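MESTVILLE, 25/11/2023 -- The water in Mestville has been declared perfectly safe to drink, again, and the people of Mestville have declared that it tastes like a pond, again.

The two positions were aired at length on Thursday night's agenda item nine, which was meant to take ten minutes and ran for close to two hours. By the end of it the town council had voted to spend nothing, study something, and hold a public tasting.

The trouble goes back to August, when the town stopped drawing from the old bore at Vaswood and switched to the Butau reservoir. The bore water was hard enough to ruin a kettle in a season, and people complained about it for decades. Now that it has gone they speak of it the way other towns speak of a lost football club.

"It had body," said Ertuğrul Dönmez, who has run the bakery on Ersoy Street long enough to have replaced four kettles. "You knew you'd had a glass of water."

The town has logged 121 complaints since the changeover. Of those, 69 used the word "earthy", 11 used the word "frog", and one caller, according to the minutes, "declined to be specific but made a noise".

Hatice Dursun, the town's water services manager, told the meeting the flavour comes from a harmless compound given off by algae when the reservoir warms up. Every sample tested since the switch has met the drinking water guidelines. She said this three times, in slightly different words, to slightly different groups of people with their arms folded.

"I drink it," she said. "My kids drink it. My dog drinks it, and he's fussy."

A voice from the back asked whether the dog would be available for questions. The mayor ruled this out of order.

Carbon filtering at the treatment plant would take care of the taste. It would also add $120 a year to the average household's rates, a figure that had a noticeable effect on the palate of the room. Several speakers who had described the water as undrinkable at the start of the evening were prepared, by nine o'clock, to call it an acquired taste.

In the meantime the town's advice is to run the cold tap for a minute first thing in the morning, keep a jug in the fridge, and add a slice of lemon if you must. The jug is popular. The running of the tap has gone down less well, coming as it does from the same office that put a leaflet in every letterbox last summer asking people to please turn the thing off while brushing their teeth.

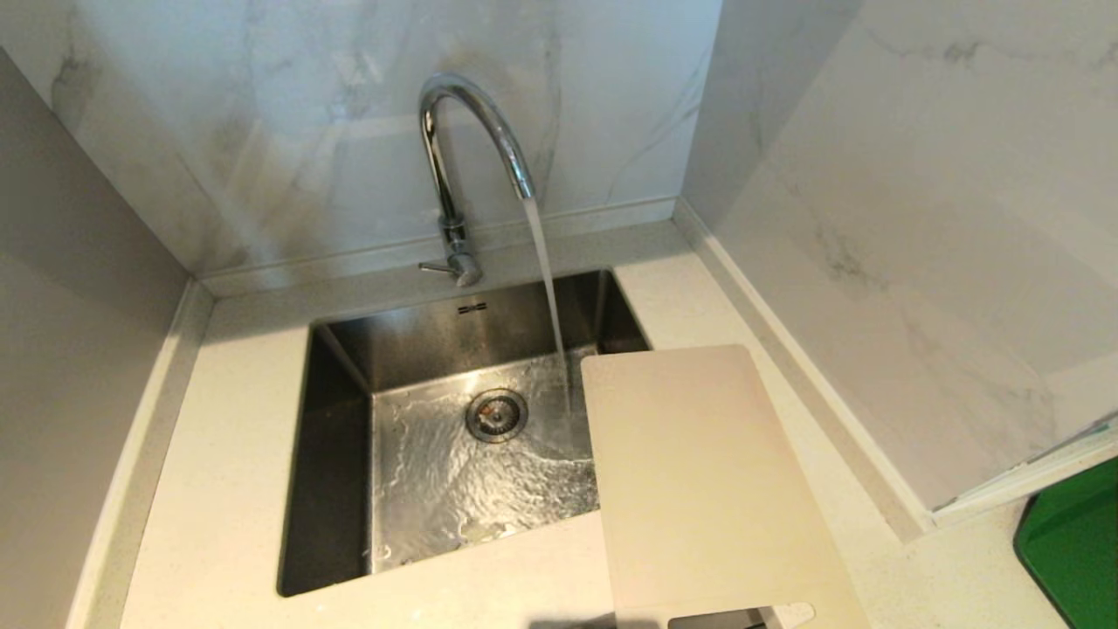 Dursun said the minute's worth need not be wasted and could go on the garden. Dönmez said his tomatoes had not noticed any difference, but that they had never been great conversationalists.

He has switched to bottled water for his own tea and stuck with the town supply for the bread. Customers have been generous with their opinions. One regular swore the sourdough had gone swampy and returned a loaf, which turned out to have been baked at the supermarket.

The tasting will be held in the town hall foyer. Residents will be offered three unmarked cups: Butau water as it comes, Butau water put through a carbon filter, and the last of the Vaswood bore, which Dursun's crew will pump up for the occasion. Crackers will be supplied. Anyone hoping to vote for the bore should know that the line into town has already been capped, and that reopening it would cost more than the filters.

Councillors will get the results at their next meeting, along with a report on the parking outside the pool, held over from item ten.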